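Three weeks of teaching robots by hand

3/27/26

I have wanted to write this one up since November, when I first got to put my hands on a pair of arms and teach them something, and now I've had three solid weeks at it and my shoulders hurt and I am so happy.

If you've been reading for a while you know my background is in the boring end of automation. I programmed pick-and-place cells for years. You jog the arm to a point, you save the point, you jog it to the next one, and at the end you have a list of points and a machine that visits them until the building falls down. I liked that work! I still like it. But if somebody moves the part over by the width of a thumb, the machine closes its fingers on air and carries that air very carefully to the next station.

What I'm doing now is different. There's no list of points. I do the task, the arms do it with me, everything gets recorded, and later a model gets trained on the recordings. Then you put the objects out again, a little differently, and see what it does. The first time I watched it go for a bowl I had never put in that exact spot, I yelled loud enough that someone came in from the hallway.

The project is called Nastov, and it is mostly tabletop stuff. Dishes, lids, small containers, things you'd find in a kitchen drawer. The leader arms (the ones I hold) are a light kit we call the Idex set, after the label on the crate. You sit down, you grab a handle in each hand, and the arms on the table copy you. There is a trigger for the fingers. That's the whole interface, and a kid could learn it in the time it takes to eat a sandwich.

Learning it well is another matter.

My first day I did everything the way I'd do it at home. I reached in, grabbed, moved, let go, done. Quick and neat. Then I played the recordings back and they were terrible. I had been looking at the arms from over my own shoulder, leaning left and right to see behind the fingers, and correcting with tiny jerks that I didn't even feel. On playback it looked like the arms had the hiccups. A model will learn hiccups. It has no way to know you didn't mean them.

So I slowed down. Then I slowed down too much, and that's a problem too, because a long pause in the middle of a task teaches the thing to pause. I had one batch where I'd stop over the dish every time to check my grip, and sure enough, the trained version would glide over to the dish and hang there. Forever, as far as I could tell. I turned it off and went to lunch.

The fix for me was saying the steps out loud. Reach, down, close, up, across, down, open, back. I feel silly doing it, but the words give you a rhythm, and the rhythm keeps your hands moving at one speed. I now do this at home when I empty the dishwasher.

The other approach is showing by hand directly: you put the arm in its floppy mode, where the motors hold up its own weight and nothing else, and you take it by the wrist and walk it through the motion. I tried both. Walking it by the wrist feels wonderful. You get a real sense of how heavy a thing is and how the fingers meet it, and I think for one arm and one simple motion I'd pick it every time. But with two arms you run out of hands, and your own body ends up in the camera view, so the recordings are full of sleeve. For two-armed tasks I'm fully on the side of the leader arms.

And two arms is where it gets fun. I had no idea how much my left hand does for my right until I had to do it on purpose. Try stirring something without holding the bowl. Try picking up a shallow dish that sits flat on a table with stiff fingers and no skin on them. You want to slide it to the edge, or tip it with one hand and catch it with the other, and you've been doing that since you were small without ever once deciding to.

Here's what I've learned about dishes, for anyone starting out.

Deep bowls are friendly. They have a rim you can come down over, with one finger inside and the others outside, and the wall gives you something to squeeze. The trick is to commit. If you come down halfway and squeeze, the bowl pops out sideways like a bar of soap. Go lower than you think you should.

Shallow dishes are not friendly. The rim is low, the fingers want to hit the table, and when they hit the table the arm complains. I go in at a slant now and let the outside finger land first, very lightly. It took me a whole afternoon to get that light touch, because on the leader side you can't feel the table at all. You have to watch for the tiny shiver in the fingertip.

Three fingers are better than two for round things and worse for nearly everything else. With two you just line up and pinch. With three you have to think about where the third one is going, and I've knocked plenty of stuff over with the finger I forgot I had.

Start with both hands open and wide. I skipped this at first. If every recording starts with the fingers in whatever shape you left them, the first second of each one is a mess, and the first second matters more than you'd expect. So open everything up, settle, breathe out, then go.
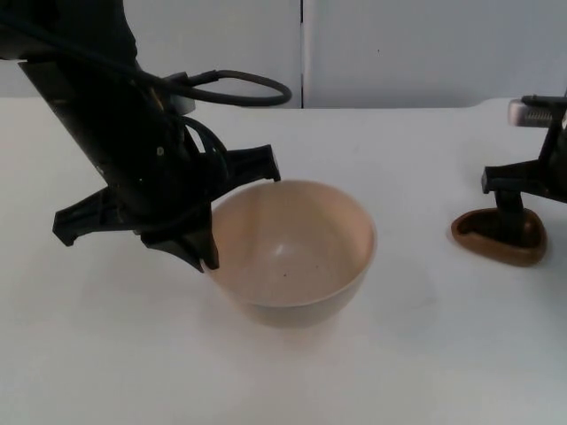
The other big thing is variety, and this was the hardest habit to build. When you repeat a task you get good at it, and when you get good at it you start doing it the same way every time, in the same place, and you feel terrific about how smooth it all looks. Meanwhile you're making the old list of points again, only with more steps! I had to start moving things on purpose. Bowl a bit closer, bowl a bit farther, dish turned, dish on the other side. I made a little stack of index cards with positions scribbled on them and I shuffle it before every session. If I get a card I hate, I have to do it anyway.

I also keep my mistakes now, or some of them. If I miss a grip and recover cleanly, that recording stays in. The early model had only ever seen things go right, so the moment it missed, it had no idea what to do next and carried on with the rest of the job holding nothing. (My old pick-and-place cells would have been proud.) Once it had seen me miss, back off, and try again, it started doing the same. That was my favorite day of the three weeks.

People ask how many recordings it takes. For one easy task I saw signs of life at 100. It would head for the right object and sort of paw at it. At 1,000 it was good, with the odd silly miss near the back of the table where I'd been lazy with my cards. I have a target of 3,000 for the two-armed dish tasks and I am not there yet. I don't know if the last stretch will buy me much. I'll do it regardless, partly out of stubbornness.

Some practical bits, in no order. Set your chair height before you start and write it down, since you'll want the same one tomorrow. Tie the cables back far enough that they can't snag, then move both arms to every corner they can reach and check again. Wipe the table between sessions, because crumbs slide under a dish and change how it moves. Take your watch off. Drink water, but not near the arms. Stop when you get bored, and I mean right then, because bored recordings look bored.

I wear a pair of thin Ritness gloves for the long sessions, the kind with grippy palms, and they've saved me from a blister where the handle rubs at the base of my thumb. Cheap cycling gloves would probably do the same.

One thing I haven't figured out is letting go. Mine are too abrupt. I open the trigger all at once, the fingers spring apart, and anything light takes a little hop. I've tried easing off slowly but then one finger tends to stick and drag the dish along for the ride. If you've done this kind of work and you have a way of opening the hand that you're proud of, please tell me in the comments. I've read a few tips that say to lower the object until you feel it seat, then open, but again, no feel on my end.

Next up is pouring. Dry stuff only, rice or beans, one container into another, with one arm holding and one arm tipping. I did a few practice runs yesterday without recording and spent a good while on the floor afterward picking rice out from under the radiator. The tipping is easy enough. Stopping on time is the part I have to practice, so I bought a bigger bag of rice.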